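Tascombe repair workshop opens its benches to donated office computers

Tascombe Reuse has opened a new computer repair room and is asking local firms to send in their retired desktop PCs. The scheme, called Nastach, takes in desktop towers, repairs the ones that can be saved and passes them on to schools, job clubs and households without a computer.

The workshop has space for 147 machines in storage and expects to handle 60 a month once it is fully staffed. The first batch of 105 came from the offices of Escobar, a lettings firm that changed its equipment in February.

Each tower is laid on its side and has its side panel taken off before anything is tested. Staff check the processor socket, the memory slots and the cables to the drive bays, and note down which parts need replacing. Drives are wiped before a computer goes any further – the donor gets a written record of this for every machine.

Desktop towers open on the workbench at Tascombe: 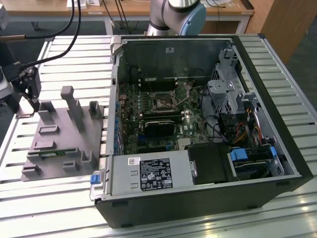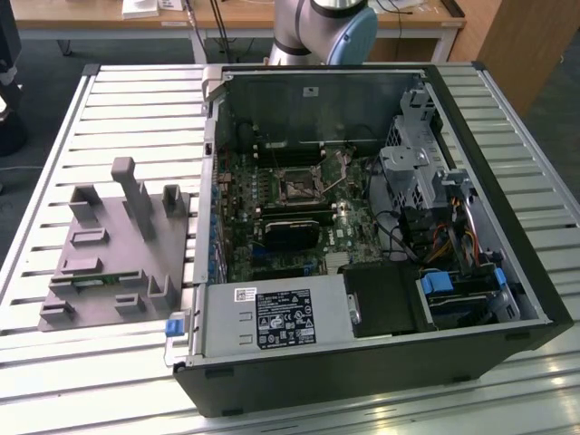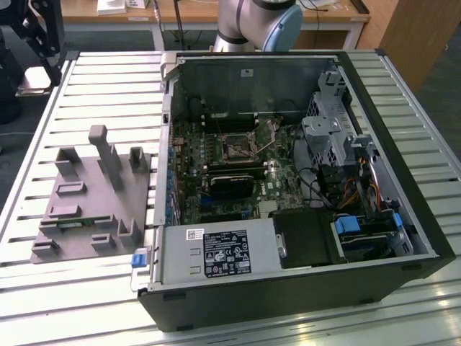

Socorro Chávez, who manages the workshop, said full-size towers were the easiest type of computer to keep going.

"You can get your hands in and most of the parts come out without much trouble," she said. "A power supply from one will often do for another of the same model. With small machines we spend twice as long and save fewer of them."

Computers that cannot be repaired are stripped for parts. Memory, drives, power supplies and fans are tested, labelled and kept on the shelves for later repairs. What is left goes to Rusine, the metal recycler on the same estate.

Olumide Olaniyan, who runs training at the workshop, said the room would also be used for a repair course. It is open to adults with no background in computing and covers taking a desktop apart, fitting memory and drives, and putting it back together.

"People are nervous about the first one – they think they'll break it," he said. "By the second session they are telling me which cable goes where."

The course is free and runs in the evening from 6pm. Places can be booked at the front desk or by phone.

Tascombe Reuse hopes to pass on 2000 computers over the life of the scheme. Firms with ten or more desktops to give can have them collected. Smaller numbers can be dropped off at the loading door between 9am and 4pm. Monitors and printers are not accepted at present.

Notes to editors

Tascombe Reuse repairs and rehomes household and office equipment. Interviews with Socorro Chávez and Olumide Olaniyan can be arranged through the workshop office.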